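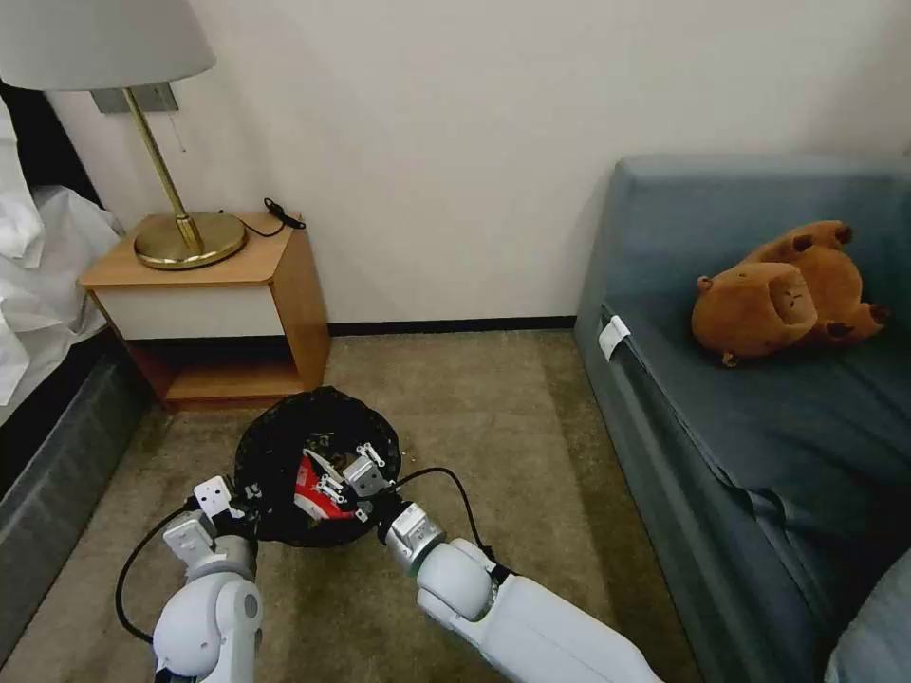 A nightstand is a shelf that has been talked up, according to Reiko Takeda, and most of what gets written about choosing one could be replaced by the word "reach."

Home Rooms Bedroom Storage Lighting Index Random article

Nightstand

A nightstand (also bedside table or night table) is a small piece of furniture placed next to the head of a bed. It holds things a person may want while lying down, such as a lamp, a glass of water, a book or a phone. The usual form is a box or a small table with a drawer, an open shelf, or both.

Height

Buying guides often repeat that the top should be level with the mattress. The rule is seldom given a source. Joaquim Esteves, in a short essay on bedroom furniture, traced it only as far back as other buying guides. A top a little above or below the mattress works for most sleepers, and pillows make a difference that the guides leave out.

Drawer and shelf

Sellers describe the drawer as hidden storage and the open shelf as display space. Both claims are generous. The lower shelf of a low nightstand is hard to see into and harder to reach from bed, and it tends to be left bare or filled with items that belong elsewhere. The furniture firm Tresano stated in a catalog that its customers "use every inch" of their nightstands. The claim rested on 223 replies to a form packed with the product, and the catalog did not say how many forms went unanswered.

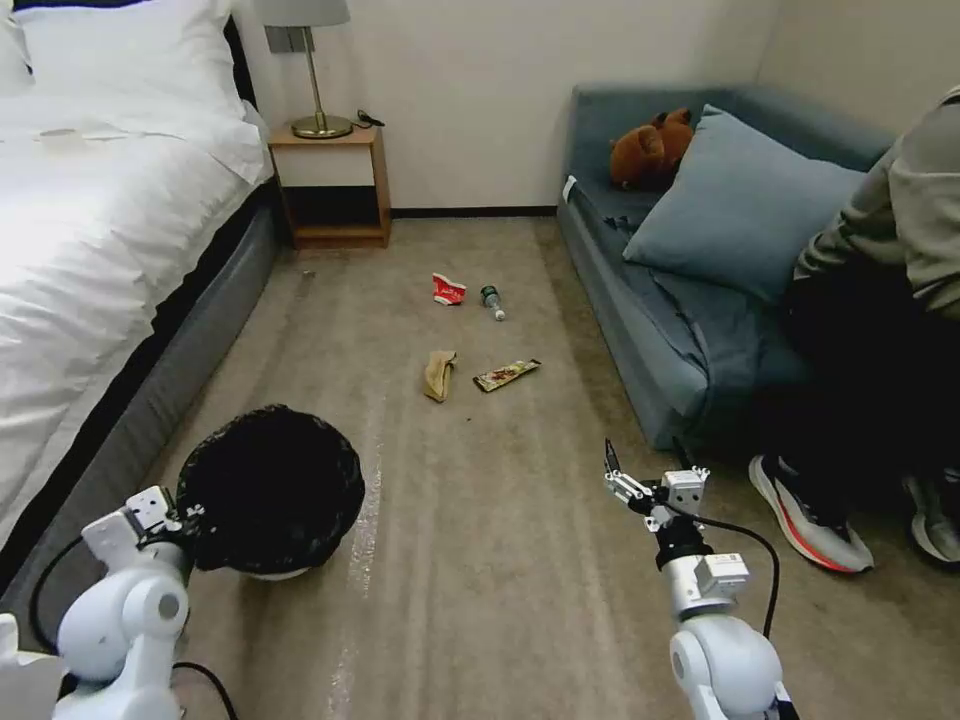 Nightstand with a drawer front and open shelf, beside an upholstered bed.

Lamp and cords

A table lamp with a wide shade can take over a small top. The base needs less room than the shade, but the shade is what a hand meets in the dark. Cords are a more common nuisance. They cross the top or drop behind it, and a nightstand pushed flush to the wall may press on a plug. Some makers cut a cord hole in the back panel. Istari advertises this as "cable management," a large name for a hole.

Pairs

Matching nightstands are commonly sold in sets of 2. The custom is sometimes said to be very old, though Chiyo Sugawara has argued that the evidence amounts to a handful of showroom pictures. In a small room a sofa, a door or a wall often takes the second spot, and one nightstand is enough.

See also: Bedside lamp, Dresser, Headboard

Last updated 5 February 2023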